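Chapter 4
Where Does the Household Go? Waste, Sorting and the Things We Keep

I want to start this chapter in my own kitchen, because that's where I got interested in the subject in the first place. Years ago, when I was renting the top floor of a narrow house in Ciltport, I had a drawer next to the stove that wouldn't close. It was full of plastic bags. Bags from the grocery store, bags from the pharmacy, bags inside other bags. I'd moved in with 2 suitcases and a lamp, and by the end of the first winter I owned more bags than anything else.

I'm telling you this so you know what kind of chapter you're in. The last three dealt with cities from the outside in: streets, pipes, power lines. Now we go through the front door. We're going to look at what comes into a home, how long it stays, and where it goes when the people living there have decided they're done with it. Geographers call this a material flow, and I'll use the term, but most of the time I'll just say "stuff."

Let's get one idea down early. A household isn't a container that fills up and gets emptied. It's closer to a stretch of river. Some things pass through in an afternoon (the wrapper on your sandwich), some get caught in the reeds for a decade (the spare blender), and some sink to the bottom and are found by whoever moves in next. The time an item spends in the home is its residence time, and it's the most useful measurement in this whole chapter. Two families can buy exactly the same things and have completely different homes, only because their residence times differ.

When I teach this in the classroom, I ask students to go home and pick one object from whatever surface is closest to the door. They have to tell me when it arrived and when they expect it to leave. The answers are wonderful! My student Châu Tạ once wrote two full pages on an umbrella that had lived in four apartments and been opened in only one of them. Another student, Jordan Pickering, chose a takeout menu from a restaurant that had closed before he was born – it had come with the house, stuck behind a radiator.

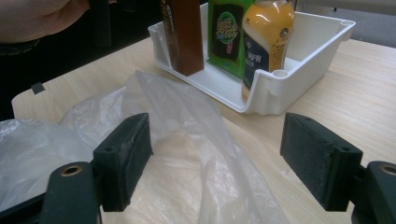
What those papers had in common was a kind of waiting. The umbrella wasn't in use and it wasn't trash. Neither was the menu. Most of what sits in our homes on any given day is in this middle state, and the official numbers miss it completely. City governments weigh what gets picked up at the curb, and stores keep track of what they sell. Between the cash register and the curb there's a long quiet stretch that hardly gets measured.

Inese Jõgi spent one October trying to measure it. She worked with 9 households in the Grurnlow district, and her method was so simple that I'm still a little jealous. She gave each family a roll of stickers. Every new thing that came into the home got a sticker with the day written on it, and when the thing left, the sticker went into an envelope with a second day added. Food was left out, for the sake of everyone's sanity. At the end she had 9 fat envelopes, plus a great many stickers that never made it back, still attached to objects that were going nowhere.

You'll read part of her report at the end of the chapter, so I won't spoil it all. I will say that size had very little to do with how long a thing stayed. Big items were often the quickest to go, since people tripped over them and got annoyed. Small, light, folded things lasted and lasted. They cost nothing to keep, and each of them might come in handy. That phrase, "might come in handy," turned up so often in the interviews that Jõgi used it as a heading.

Now, I don't want you to read this as a scolding. I grew up with a grandmother who washed and dried bread bags over the faucet, and she'd have been baffled by anyone who found that strange. Saving was a skill. It had rules, it had its own places in the house, and it was passed down like a recipe. So when we talk about clutter later on, please remember that one person's clutter is another person's supply closet – and that the difference often depends on how easy it is to get a new one.

Here's how the rest of the chapter runs. Section 4.1 follows packaging from the store to the home. Section 4.2 looks at sorting, with a case study from Jirkov where Kári Fogh compared 8 apartment buildings that shared the same pickup schedule and got very different results. Section 4.3 is about repair, and draws on Doaa Kamel's interviews with shopkeepers on Nasr Street. Section 4.4 comes back to the drawer.

Before you go on, take a sheet of paper and write down five things in your home that you haven't used this year and don't plan to throw away. Next to each one, write the reason you're keeping it. Hold on to the list, and don't tidy up first. You'll need it for the exercise in Section 4.2.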